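밝은색 나무 상판 관리, 자주 묻는 질문
Jullutden 공동 작업실 이용 안내 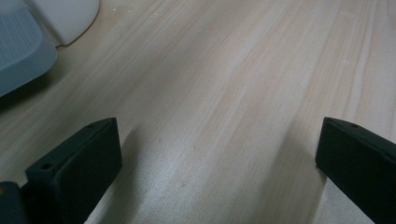
이 페이지는 작업실의 큰 나무 테이블을 쓰는 분들과, 집에서 비슷한 밝은 나무 테이블을 쓰는 분들을 위해 만들었습니다. 저는 한국어가 모국어가 아니어서 문장이 조금 딱딱할 수 있습니다. 이해가 안 되는 부분이 있으면 접수대에 물어봐 주십시오. 답변은 목재 마감을 가르치는 Orathai Jitpraphai 선생님이 한 번 읽고 고쳐 주셨습니다.

매일 하는 청소

질문이 가장 많은 것부터 쓰겠습니다. 매일 무엇으로 닦아야 합니까?
먼저 마른 부드러운 천으로 먼지를 모읍니다. 그 다음에 물에 적셔서 아주 꼭 짠 천으로 나뭇결 방향을 따라 닦습니다. 마지막에 마른 천으로 한 번 더 닦습니다. 천을 짰을 때 물방울이 떨어지면 아직 물이 너무 많은 것입니다.

왜 나뭇결 방향으로 닦습니까?
결을 가로질러 닦으면 작은 모래나 가루가 표면에 가로 흠집을 만듭니다. 밝은 나무에서는 이런 흠집이 빛을 받을 때 잘 보입니다. 결을 따라 생긴 흠집은 결과 섞여서 눈에 덜 띕니다.

하얀 점 같은 것이 보이는데 곰팡이입니까?
대부분은 먼지나 부스러기입니다. 마른 천으로 살짝 밀어 보십시오. 움직이면 먼지입니다. 움직이지 않으면 마른 풀이나 물감일 수 있으니 손톱으로 긁지 마시고, 젖은 천을 1분 정도 올려 둔 뒤에 닦아 주십시오. 그래도 남아 있으면 직원에게 알려 주십시오.

주방 세제를 써도 됩니까?
기름 자국이 있을 때만 씁니다. 중성 세제 한두 방울을 미지근한 물 한 대접에 풀어서 쓰고, 세제가 남지 않게 물천으로 다시 닦습니다. 식초, 베이킹소다, 알코올은 쓰지 마십시오. 알코올은 마감의 종류에 따라 표면을 녹일 수 있습니다.

물티슈는 어떻습니까?
급할 때 한 번 쓰는 것은 괜찮습니다. 매일 쓰면 성분이 쌓여서 표면이 끈적해지는 경우가 있습니다. 작업실에서는 물티슈 대신 서랍에 있는 회색 천을 써 주십시오. 사용한 천은 서랍에 다시 넣지 말고 문 옆의 통에 넣습니다.

얼룩과 자국

컵을 놓았던 자리에 하얀 동그라미가 생겼습니다.
습기나 열이 마감층에 들어간 자국입니다. 하루 정도 그대로 두면 저절로 옅어질 때가 있습니다. 급하게 뜨거운 바람으로 말리지 마십시오. 이틀이 지나도 그대로이면 마감을 조금 손봐야 합니다. 작업실 테이블이라면 저희가 하겠습니다.

커피나 차의 갈색 자국은 지워집니까?
바로 닦으면 거의 남지 않습니다. 이미 안으로 스며든 자국은 표면만 닦아서는 없어지지 않고, 사포로 갈아 내야 합니다. 얇은 무늬목을 붙인 테이블은 사포질을 하면 안쪽 재료가 나올 수 있으므로, 자기 테이블이 무엇으로 만들어졌는지 먼저 확인하시기 바랍니다.

볼펜이나 연필 자국은요?
연필은 깨끗한 흰 지우개로 결을 따라 가볍게 지웁니다. 볼펜은 어렵습니다. 회원 Viorica Pop 씨가 여러 방법을 시험하셨는데, 중성 세제 물로 여러 번 나누어 닦는 방법이 표면을 제일 덜 상하게 했다고 합니다. 완전히 없어지지는 않았습니다.

테이프를 붙여도 됩니까?
종이 테이프만 됩니다. 작업이 끝난 날에 꼭 떼어 주십시오. 떼는 방향은 위쪽이 아니고 옆으로, 낮은 각도로 천천히 당깁니다.

빛과 색

가운데가 반짝이는데 마감이 벗겨진 것입니까?
보통은 빛의 반사입니다. 서 있는 자리를 바꿔 보십시오. 반짝이는 부분이 같이 움직이면 반사이고, 문제가 없습니다. 자리가 그대로이고 만졌을 때 느낌도 다르면 그곳이 닳았을 가능성이 있습니다.

시간이 지나면 색이 변합니까?
네, 밝은 나무는 햇빛을 받으면서 조금씩 노랗게 됩니다. 상자나 매트를 같은 곳에 오래 두면 그 밑만 밝은색으로 남습니다. 그래서 작업실에서는 매트를 매일 걷고, 5월부터는 오후에 블라인드를 내립니다. 집에서는 가끔 물건의 위치를 바꾸어 주는 것으로 충분합니다.

물건을 올릴 때

무거운 물건은 얼마까지 올릴 수 있습니까?
작업실 테이블에는 최대 129킬로그램까지 올릴 수 있습니다. 무게를 한 점에 모으지 말고 판을 깔아서 넓게 나누어 주십시오. 집의 테이블은 설명서를 보셔야 하고, 저희가 대신 답할 수 없습니다.

공구를 그냥 올려도 됩니까?
올려도 되지만 끌지 마십시오. 들어서 옮깁니다. 금속 공구나 바닥이 거친 물건은 펠트를 밑에 깝니다. 펠트는 선반 아래 칸에 있고, 가위로 잘라서 써도 됩니다.

칼질을 해야 합니다.
커팅 매트를 반드시 사용해 주십시오. 매트 밖으로 칼이 나가는 일이 많으므로 종이보다 큰 매트를 고르십시오. 두꺼운 종이를 자를 때는 Nélida Quiroga 씨의 제본 수업에서 쓰는 큰 매트도 빌릴 수 있습니다. 수업 시간에는 빌려 드릴 수 없습니다.

흠집과 다시 칠하기

얇은 흠집은 혼자 고칠 수 있습니까?
손톱이 걸리지 않을 정도이고 오일 마감이라면 가능합니다. 고운 사포로 결을 따라 가볍게 문지르고, 가루를 닦고, 오일을 얇게 바른 다음 남은 오일을 닦아 냅니다. 눈에 안 띄는 구석에서 먼저 시험하십시오. 오일을 닦은 천은 뭉쳐서 버리면 불이 날 위험이 있습니다. 물에 적셔서 뚜껑이 있는 금속 통에 넣어야 합니다.

우리 집 테이블이 오일 마감인지 바니시 마감인지 모르겠습니다.
안 보이는 곳에 물을 한 방울 떨어뜨리고 몇 분 기다리십시오. 물방울 밑의 나무가 진해지면 오일 마감이거나 마감이 약해진 것입니다. 물방울이 그대로 둥글게 있으면 바니시 종류일 가능성이 높습니다. 확실한 방법은 아니지만 처음 판단에는 도움이 됩니다.

사포는 몇 번을 사야 합니까?
작은 흠집에는 320번 정도가 무난합니다. 2000번처럼 아주 고운 것은 바니시 표면의 광택을 맞출 때 쓰고, 오일 마감에는 필요하지 않습니다.

작업실 테이블에 제가 흠집을 냈습니다. 돈을 내야 합니까?
보통 사용하면서 생긴 작은 흠집은 내지 않으셔도 됩니다. 다만 그날 알려 주십시오. 빨리 알수록 고치기가 쉽습니다. 깊게 파인 자국이나 탄 자국은 Amnuay Noiphan 씨가 확인한 뒤에 연락을 드립니다.

테이블 관리에 대해 더 물어볼 것이 있으면 접수대의 공책에 질문과 이름을 적어 주십시오. 같은 질문이 여러 번 나오면 이 페이지에 답을 추가하겠습니다.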